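Rendus Everyday Skillet, two months in: is the nonstick that lasts any different?

Posted 19th August by Gintarė Priedītis

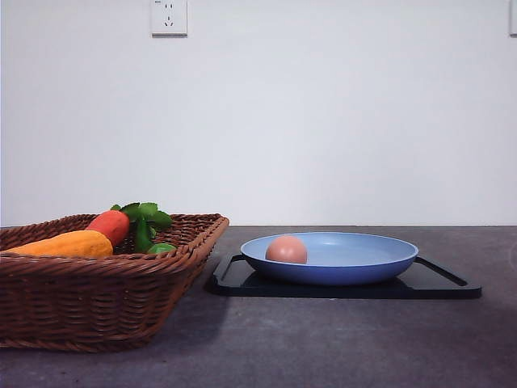 I have bought a lot of nonstick pans, and every one of them came with a promise. The promise is usually a number of years, printed on a sleeve that goes into the recycling before you've cooked anything. So when Rendus started telling people that its Everyday Skillet would be "the last pan you unpack," I paid for one with my own money and put it on the stove in June to see how far the talk would carry it.

The short version is that it's a decent pan with a silly price and a warranty you should read before you hand over your card. The long version follows.

What they claim

The Rendus box makes four claims. The coating is tougher than ordinary ceramic. It needs no oil. It goes in the dishwasher. It heats evenly on any stove. There is also a line about 1324 hours of testing, which sounds impressive until you ask what was being tested. I wrote to the company and asked. The reply thanked me for my interest and sent me a link to the product page, where I had found the number in the first place. Was it 1324 hours of frying? Of sitting in a warm room? I still don't know, and I'd treat the figure as decoration.

Eggs

Everybody starts with eggs, and I wish they wouldn't, because any coated pan will release an egg when it's new. My old Mellor did it when I brought it home and it cost me a fraction of this. The Rendus did it too, with no butter at all, and the egg tasted like an egg cooked with no butter. I don't understand the appeal. A little fat is cheap and it makes breakfast better.

What matters is whether the egg still slides later on. By the middle of July mine had begun to grab a bit in the center, right over the hottest part of the burner. A teaspoon of oil fixed it. If you cook with oil anyway you may never notice, but "needs no oil" is on the box and it stopped being true in my kitchen within weeks.

Heat

I have a plain electric coil stove, the kind that comes with the rental. On medium the pan warms up fast and the middle runs hotter than the rim. Pancakes came out dark in the center with a pale ring. Turning the burner down and waiting longer helped, but I have never owned a thin pan that didn't improve if you turned it down and waited longer.

My neighbor Nkrumah Quansah has gas, and he borrowed it for a weekend. His pancakes were more even than mine. He also burned a grilled cheese in it, which he admits he can do in anything. So "any stove" is a stretch, and I'd want to hear from somebody with induction before saying more.

Chicken thighs were a disappointment. The skin went golden in patches and never got properly crisp. You aren't supposed to run this coating on high, the leaflet says so in small type, and without high heat you don't get much of a sear. Keep your cast iron.

Cleaning

The leaflet says the pan is dishwasher safe. Then it says hand washing is recommended to preserve performance. I'd like companies to pick one. I washed mine by hand most nights, and put it through the machine when I was tired. It's quick to wipe out, I'll give them that. Burnt sugar came off with warm water and a soft sponge, which the Mellor would not have managed in its last year.

The underside is another story. It picked up brown marks in the first week and they have stayed put through baking soda, vinegar and some bad language.

The handle

Too short for my taste, and angled so steeply that the pan bumps the shelf when I put it away. It stays cool enough to hold. The rivets sit inside the cooking surface, and that's where scrambled egg goes to hide. Derketti makes a pan at half the price with a welded handle and no rivets at all, so it can be done.

The warranty

Read this part even if you skip the rest. The advertised coverage is "lifetime." The terms define that as the expected lifetime of the coating under normal use, and then put the expected lifetime at 2 years. Discoloration isn't covered. Neither is loss of release "consistent with wear," and I'm struggling to think of a loss of release that wouldn't be. You also pay the postage.

A reader, Sandrine Hervieu, wrote to tell me she had sent hers back over a chip on the rim and got a replacement without a fight. Good for her, and I'm glad to pass it on. Another, Chaminda Thambiah, was turned down for a faded center. Two letters don't prove much, but they line up with the terms as written: damage may get you somewhere, ordinary aging won't.

What about the others?

I had the Luteck ceramic for a year before this and would put them level on eggs, with the Luteck slightly better on even heating and much worse on cleaning. It's 35 dollars cheaper. The Derketti is lighter and feels it. If you're careful with your pans, any of the three will do a fair job for a while, and then you'll buy another one.

Should you buy it?

If your current pan works, no. If it's peeling and you fry mostly eggs, fish and leftovers, the Rendus will make you happy for a season at least, and I can't speak past that. I'd wait for a sale. The store page shows 291 reviews, nearly all glowing, and most of the ones I read were posted within days of delivery. I'd trust them more if people came back after winter.

I'll keep using mine and update this if the coating gives up.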